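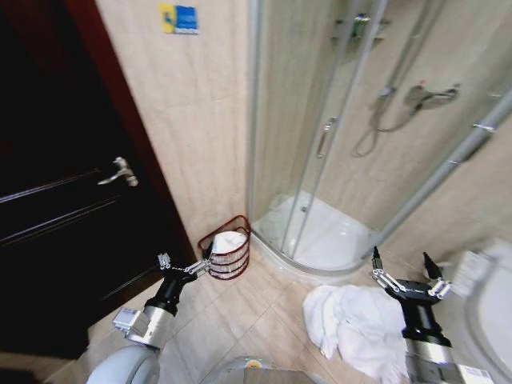

Figure 4. Guest bathroom with quarter-round shower enclosure and tiled walls.

3.2 Bathroom layout and floor drying

The second part of the survey dealt with the bathroom itself. Guests rarely comment on floor tiles or trays when they are asked about a stay in general terms, so the form used direct questions: whether the floor was wet after the shower, where the water collected, and what the guest did about it. Forms were left in the rooms of guesthouses in Ornholm and Nimcombe during September. Of the 349 forms handed out, 312 came back with this part filled in. The remaining forms were either blank on the second page or were not returned.

Bathrooms were sorted by the type of shower. Most of the Ornholm houses had been refitted with corner enclosures such as the one in Figure 4, where curved panels slide along the front of a low tray. In Nimcombe the older houses still used a curtain over a tub, and a few had an open shower with a drain in the main floor. We treated these as separate groups and did not try to rank them, as the houses also differed in age, heating, and the number of people sharing a room.

Wet floors were reported in all three groups. With curtains, guests placed the water along the side of the tub and near the faucet end. With corner enclosures they placed it just outside the opening, where a person steps out, and much less often along the fixed glass. Several guests wrote that the water came off their own feet and hair and that the enclosure itself was sound. We had expected leaks at the seals to come up more often than they did. The form had no separate box for this, and a later version should have one.

When guests were asked what they did about the water, the most common answer was that they put a towel down. Bath mats were supplied in every house, but guests described them as already damp from an earlier shower or too small for the space between the shower and the toilet. A towel taken from the rack and left on the floor then went into the wash, whether or not it had been used for anything else.
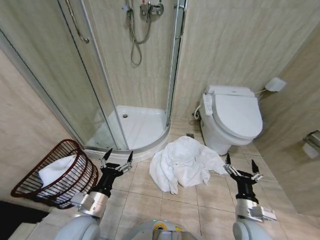 3.3 Towel use and laundry load

The houses did not record floor towels separately, so the laundry figures cover all white linen from the bathrooms. At the Ornholm site the housekeeping log lists 2,000 pieces for the month. The Nimcombe log was kept by weight and could not be converted with any confidence – hand towels and bath towels went on the scale together. For this reason the laundry results below refer to Ornholm only.

Staff there followed one rule for sorting. Anything found on the floor was washed, and anything hung on a hook or rail was left for the guest. The rule was printed on a card in the room, but the wording differed from house to house, and some guests took it to mean that towels would be changed daily in any case. Rooms with two hooks or more sent less linen to the wash than rooms with a single rail. The difference was clearest in rooms shared by two adults.
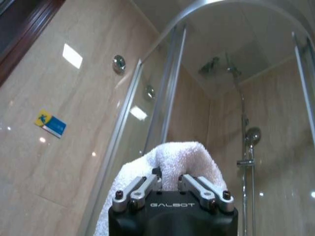 Section last changed: January 2019

Terry cloth made up most of the load. It takes up water well and is pleasant to use, but it is slow to dry when it is folded or left in a heap, and a bunched towel can still be damp the next morning in a bathroom with no window. Houses that had switched to a flat weave for the bath mats kept terry for the towels, on the grounds that guests complained about anything else.

To compare drying, we soaked terry hand towels with 300 ml of water each and left them overnight in unoccupied rooms. Towels spread over a rail were dry to the touch by morning. Towels hung by one corner were dry except along the lower hem, and towels left in a heap were not dry in any of the rooms. Running the fan made a difference for the first two groups and very little for the third.

Two limits should be noted. The drying test was done in mild weather with the heating off, and winter results may differ. The survey also relied on what guests remembered, and a person who has already wiped up the water may not report that the floor was wet. Section 4 returns to both points when the hook and mat changes at Ornholm are discussed.

Contact: Ornholm Lodging Study, Tanasarn Institute | © Tanasarn Institute | Back to top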